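Grietas y tacto pegajoso en cazadora negra de polipiel: ¿se puede frenar?

Kohei Amano
Compré una cazadora negra, etiqueta Kavatska, composición «100 % poliuretano» en el exterior y forro de poliéster. Ha pasado 2 inviernos en un armario interior, dentro de una funda de plástico cerrada. Al sacarla, el cuello y los puños están pegajosos y en el codo derecho hay grietas finas. El resto conserva el brillo. Quiero saber si es suciedad o degradación del material, y si sirve la crema para cuero.

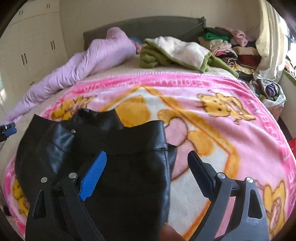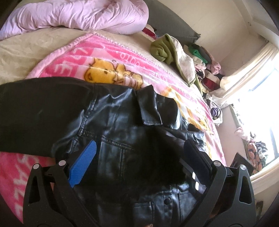
Última modificación: marzo, por Kohei Amano (añadida la composición)

La he limpiado una sola vez, con paño húmedo y jabón neutro. El tacto no cambió. Tampoco sé si la funda tuvo algo que ver – era de las que dan en la tintorería.

Shabani Minja
Por lo que cuentas es hidrólisis. El poliuretano de base poliéster reacciona con la humedad ambiental y las cadenas se rompen; primero aparece el tacto pegajoso, después la grieta y por último el desprendimiento de la película. No es reversible.

Para distinguirlo de la grasa: pasa un bastoncillo con alcohol isopropílico muy diluido por el interior del cuello, en una zona que no se vea. Si sale pardo y la superficie queda seca, era grasa. Si sale negro y sigue pegando, es el recubrimiento.

La crema para cuero no penetra en el poliuretano. Se queda encima, y algunas llevan disolventes que aceleran el problema. Para retrasarlo:

– Fuera la funda cerrada. Percha ancha y funda de algodón.
– Humedad relativa por debajo del 50 %, sin radiador cerca.
– Nada de plegarla: la grieta empieza en el pliegue.
– Talco en las zonas pegajosas, retirado con brocha. Es un parche.

Tengo una Makori de casi 37 meses que empezó igual por el cuello. Aguantó otra temporada y luego se peló entera por los hombros.

Joyce Wanyama
Yo usé un spray de silicona Josex y quedó bien, brilla mucho. Las grietas siguen ahí pero de lejos no se notan.

Eskil Løken
Coincido con Shabani salvo en el alcohol: incluso diluido puede matear el acabado. Prueba antes con agua y jabón, 3 pasadas, secando entre una y otra.

Para el codo existe reparador flexible de poliuretano en tubo. Se aplica en capa fina con espátula, con la manga estirada sobre un cartón, y se deja curar un día. Solo vale si el tejido de soporte está entero. En cuello y puños no lo pondría: sobre una capa pegajosa no agarra.

La silicona que menciona Joyce impide que luego se adhiera cualquier reparador. Si vas a reparar, no la uses antes.

Preguntas relacionadas
Quitar olor a humedad de un forro de poliéster
Cremallera Balla atascada: ¿grafito o parafina?
Diferencias entre cuero plena flor y cuero regenerado
Botas de poliuretano con la suela deshecha

Contacto | Normas de la comunidad | © Ayuda entre usuarios | Volver arriba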